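**Gripper fault halts bun-transfer trials at Dunbar**

FLANVILLE — Two-arm food-handling trials at the Dunbar test kitchen were stopped on Saturday after a gripper failed to release on command. The right arm, running Dramow control software, held a steamed bun over the plate for 9 seconds after the open signal, then dropped it when an operator pressed the emergency stop. No one was hurt. 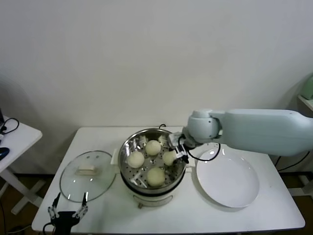
*Page last changed: Saturday, 4:40 p.m.*

The task calls for the right arm to lift buns from an open electric steamer and set them on a round white plate. Logs show error 511, a lost position reading at the finger motor. Farkov, which supplies the grippers, traced the fault to a worn cable connector. The part is rated for 2,000 cycles and had passed that figure in May.

Both grippers will get new connectors. Trials resume after 50 clean releases in a row — until then, arm speed stays at the reduced setting.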